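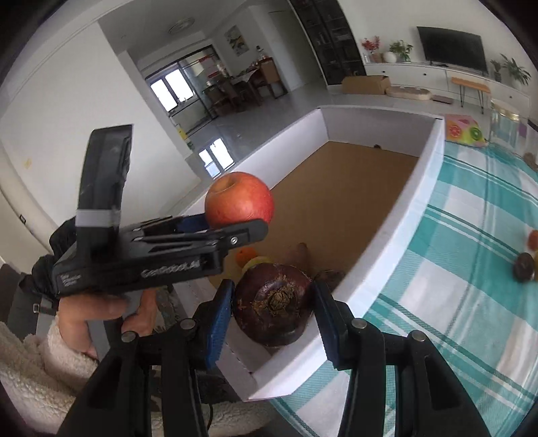 Thibault Marchal replied that the transcript for interview 24 in the Barbier collection runs ahead of the sound, and that the gap gets worse the further into the testimony you go. He asked that the ticket be reopened. Reopened same day, priority raised from low to normal.

Ticket: Transcript out of sync with audio, Barbier oral histories
Site: Hillton reading room and public catalog
Viewer: Rilura
Transcript importer: Jimari
Reported: May
Handled by: Séverine Texier
Status: Resolved, one item carried over

Original report

Reader clicks a line in the transcript. Playback starts at the wrong place. On the first tape the match is good. On the later tapes the reader lands before the sentence they clicked, sometimes in the middle of the interviewer's question. Keyword search has the same fault, as search results use the same time marks.

This was first closed as a browser problem after a cache clear seemed to fix it. The check at that time was done on a single-tape interview, which does not show the fault. The check should have been done on the record in the report.

Environment

Interviews were recorded on tape, transferred one tape at a time, and joined into a single access file per interview. Transcripts were typed years earlier from cassette copies, one document per tape, with a time mark at each change of speaker. Each document starts its clock at zero. Jimari joins the documents and adds the running length of the earlier tapes to every mark. Rilura reads the joined file and does no time math of its own.

Steps to reproduce

Open interview 24 in Rilura.
Turn on the synced transcript.
Go to the heading for the second tape, at the passage about leaving the farmhouse and being enrolled at the convent school under another name.
Click the witness's first answer.
Playback starts early.
Repeat at the headings for the third and fourth tapes. The gap is larger each time.

Measurements

Tape 1: no offset.
Tape 2: 2 seconds early.
Tape 3: 4 seconds early.
Tape 4: 6 seconds early.

Within any one tape the offset does not change. That rules out a playback speed error, which would build up gradually from the first minute. It also rules out frame rate conversion, which I had listed as the likely cause in my first note. Please disregard that note.

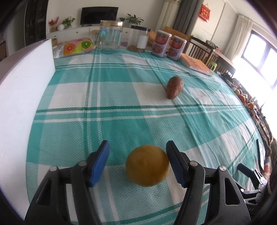 The offset is introduced at the tape joins. The access files have two seconds of black leader at each join, put in by the transfer lab so that viewers could tell where one tape ended. Jimari takes its tape lengths from the transfer sheet, and the sheet gives program length without leader. Each join therefore adds two seconds to the video that the transcript never hears of. I missed this on the first pass partly because of the way Rilura marks the current line. The highlight is a teal band with white above and below it, near enough to the squares on that plaid tablecloth, and on the reading room monitors a band sitting on the wrong line does not stand out when the speaker turns are short. I have asked for a darker color in the staff view. The public view stays as it is.

Fix tried first, not kept

Edited the transfer sheet for interview 24 by hand, adding the leader to each tape length. Sync was correct after reimport. The nightly job then pulled the sheet from the catalog again and overwrote the edit. Anyone who saw the record working in the afternoon and broken the next morning saw this.

Fix in place

Added a leader value to the collection settings in Jimari. It is applied once per join and never before the first tape. Set to two seconds for Barbier, zero for all other collections. Reimported interview 24 and checked by ear at every tape heading and at the last line of the transcript. All matched.

Then ran the reimport for the rest of the multi-tape interviews. The job stopped partway through with no error shown to the user. The log had this:

import halted: index entries exceed limit (1,000)

The limit applies per interview and counts every speaker change plus every subject heading. Long interviews with a lot of back and forth go over it. Under the old version the extra entries were dropped without warning, so the last part of some transcripts has never been clickable. The new version stops instead. Limit raised in the settings, job rerun from the point where it stopped, finished clean.

Reply from Thibault Marchal

Checked interview 24 against my notes and the time marks now agree with what I hear. One question. I cited several passages from this interview in a chapter that is already with the publisher, and I took the times from the old version. Are those citations now wrong?

Reply from Séverine Texier

It depends where you read them. Times shown under the video player were always correct and have not changed. Times printed in the left margin of the transcript were early from the second tape on and have now moved. If your citations came from the margin, add two seconds for tape 2, four for tape 3, six for tape 4. If you cited by tape number and time within the tape, leave them alone. The typed transcripts themselves have not been altered, and the page numbers are the same as before.

Reply from Thibault Marchal

Margin, unfortunately. I will send corrections with the proofs. Also, the witness's hometown is spelled two ways between the first and third tapes. Is that the importer?

Reply from Séverine Texier

No, the typists. Both spellings are in the paper originals and we do not correct those. I have added the second spelling to the search index as a variant, so a search on either one returns both passages.

Carried over

Subtitles. The downloadable subtitle file for each interview is generated from the same time marks, but it is stored separately and was not rebuilt by this job. Files downloaded before the fix will still be early. Rebuild is queued. Until it has run, the download link on multi-tape interviews shows a notice and the on-screen transcript should be used.

Related records

Cache clear procedure for reading room machines: no longer linked from this ticket, unrelated to the fault.
Jimari settings page: leader value and index limit both documented under collection defaults.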